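4. Episode recaps and the timing of viewer judgement

4.1 Material and selection

The second part of the study deals with written recaps of serial television drama. We took 224 recaps of a single programme, the crime serial Brarurlow, published over its first two series by independent review sites and by the culture pages of regional newspapers. Brarurlow was chosen for three reasons. It was shown weekly, so that each recap had to be written before the next episode was available. Its central mystery, the disappearance of the harbour clerk Jastitz, was left open until the last hour of the second series. Lastly, the programme had a modest but steady following, and the same reviewers tended to stay with it from start to finish.

Recaps shorter than one full paragraph were left out, as were those which only repeated the broadcaster's summary. Of the 224 texts, 174 contained at least one open prediction about a later episode. These form the main body of evidence for this section. The remaining texts were kept for comparison of tone and length but are not discussed further until Section 6.

Each recap was read by both authors separately. Where the two readings differed, the passage was discussed and a joint decision recorded. The coding scheme follows the one set out by Venckus in the pilot study, with one change. The earlier scheme treated a question put to the reader ("will she go back to the ferry?") as neutral. Elīna Laur's rereading of the pilot texts showed that such questions nearly always leaned towards one answer, and they are now coded as weak predictions.

4.2 Objects as plot signals

A good share of the predictions rest on a thing shown on screen and not on a line of dialogue. Reviewers returned again and again to the clerk's ledger, the spare key and the coat left at the Akano warehouse. In the first series these were mostly read as clues. By the middle of the second they were more often read as tricks, and several reviewers who had earlier praised the programme for its attention to small items began to complain of the same habit.

The distinction between a marked and an unmarked object is important to what follows. A marked object is one to which the direction draws notice, by a held shot, a change in the music or a remark from a character. An unmarked object is present and may be seen, but nothing invites the viewer to dwell on it. Among mixed everyday things of differing shape and colour, any one item may be given weight by the telling alone (Figure 2). 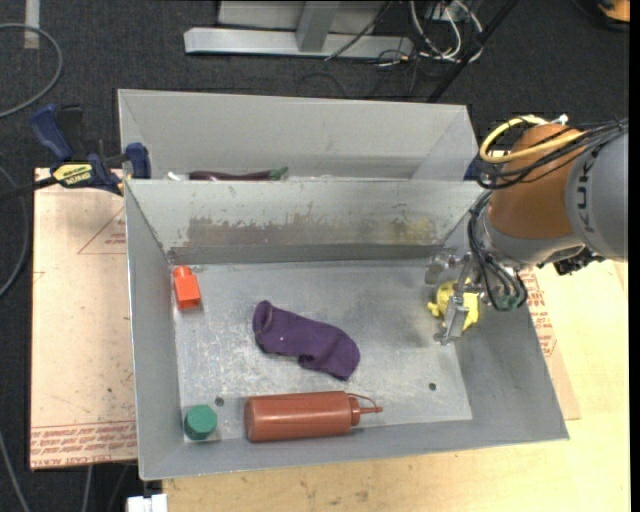
Figure 2. Mixed objects in a divided metal bin, among them a purple sock and a short green cylinder.

Reviewers were much more confident about marked objects, as might be expected, but they were no more often right. The episode "Low Water" gives the clearest case. The camera rests on the spare key twice, and most recaps of that week state plainly that Inspector Rimkutė has hidden it from her own team. Two episodes later the key is found to open nothing of importance. The coat, which had been visible behind the warehouse door since the opening episode, was mentioned by very few writers before its meaning was explained.

It would be wrong to take this as a failure of attention on the part of the reviewers. Many of them wrote overnight and had no chance to watch an episode again. A recap also has duties besides prediction: it must remind the reader what happened, give a view on the acting and writing, and offer some reason to return the following week. A confident guess serves the last of these well, whether or not it is later borne out.

4.3 Revision after the event

We next asked how reviewers dealt with predictions that had failed. Three responses were common. Some admitted the error openly, often with good humour. Others passed over it. A third group wrote as though the outcome had been foreseen, and in a small number of cases linked back to an earlier recap which did not in fact support the claim.

Open admission was most frequent when the reviewer had enjoyed the twist. Where the episode was judged weak, the failed prediction was more likely to be turned into a charge against the writers, who were said to have cheated or to have lost interest in their own story. The final episode of the second series divided opinion sharply on this point. Writers who had followed the Jastitz plot most closely were the harshest, while those who had attended chiefly to Rimkutė and her family found the ending satisfactory and in some cases moving.

Reader comments beneath the recaps were not coded. They were, however, consulted where a reviewer answered them in a later piece, and on several occasions a change of view could be traced to such an exchange. The web pages were last checked on December 8, 2020, by which time the comment sections of two sites had been closed and their contents removed.

4.4 Limits

The evidence comes from one programme, and its weekly broadcast may have encouraged guessing in a way that a serial released all at once would not. The recaps are also the work of practised writers. Whether ordinary viewers revise their judgements in the same manner is taken up in Section 5, which reports the viewing diaries gathered in January from 100 households.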